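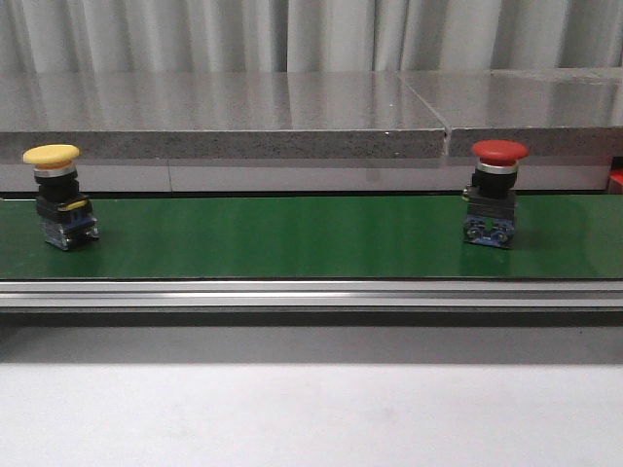 About us

Hello, and thanks for clicking on the page hardly anyone clicks on! We're Kiltholm, a small outfit that helps other small outfits plan for and buy their first bit of automation. I started it after years of working in purchasing for bigger firms, where I watched perfectly sensible people spend a whole year's money on a robot and then find they had nothing left for the table to bolt it to. I thought, well, I could help with that. So I do.

We don't make robots and we don't sell them. We don't take a commission from anyone who does either, and I'm happy to put that in writing (it's on the first page of every agreement). What you get from us is a plan, a budget you can show to your accountant without blushing, and somebody on the end of the phone when the quotes come in and they all seem to be written in a different language.

What we do all day

Mostly we try things out before you pay for them. You send us a box of your parts, the real ones please, scruffy ones included, and we see how they behave on a belt and on a bench. Push buttons are a good case. They look easy, and then you start asking which way up they arrive, how much of the body you can get hold of, and whether the terminal end will sit flat. Every one of those answers moves a number on the budget. A simple two-finger gripper is cheap. A special one isn't, and a camera clever enough to sort out a jumble costs more again, plus the hours to set it up.

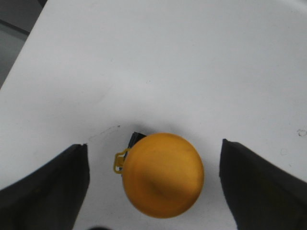
Kiltholm Notes, Issue 7

That little heading has stuck around from our newsletter, which started life as this page and sort of grew. Issue 7 was the one about round parts, and I still get emails about it. The short version: when somebody tells you a gripper opens wide enough, ask how wide that is with your part in the middle and a bit of room either side. Then ask what happens if the part is sitting nearer one finger than the other. You'd be amazed how many quotes go quiet at that point!

How the money side works

Our planning sheet is called Zendlow (named after a holiday cottage, long story, very wet week). It has 10 headings and the robot is only one of them. The others are the things people forget: the stand, the belt, guarding, fingers, cabling, training, spares, servicing, the time your own staff will lose while it's all going in, and a pot of money for whatever we've missed. I'm quite strict about the pot. If you take it out to make the total look nicer, I will put it back in.

A first planning visit is £600, which covers a day with you and a written report. If you'd like us to run your parts on our bench as well, the two together come to £747. Those are the prices, and there's no cheaper one hiding behind a phone call. If the report says don't buy anything yet, you still get the full report, and quite a few of them do say that.

The jobs we've learnt the most from

Magbanua was our first proper project, a small workshop that wanted a robot for packing and ended up with a longer belt and a better bench. They were a bit let down at first, I think, but they've since come back to us for the robot and had the space ready for it. Sillov went the other way. They'd budgeted for a second-hand conveyor, and once we'd added up new rollers and a day of somebody's time every month, a new one was cheaper by the second year. I now ask everyone for two years of figures, never one.

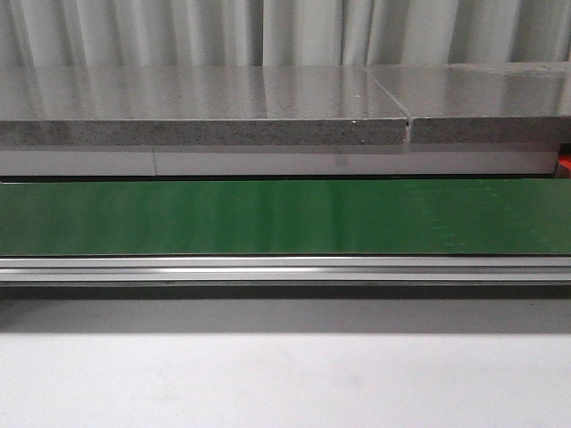
A clear stretch of green belt with its silver rail.

Measure yours before you ring anybody. Length, width, height off the floor or bench, and how much room there is behind it. I mean it about the room behind. It's the measurement I ask for first and the one I usually have to wait for.

Getting in touch

February is our busiest month by miles (everybody's spending what's left before the year end), so if you can catch us in the autumn you'll get a quicker reply and probably a chattier one. Email is best. I answer most of them before 9 in the morning with a cup of tea, and if you attach a photo of the space and a rough idea of what you can spend, I can usually tell you straight away if a visit is worth your while.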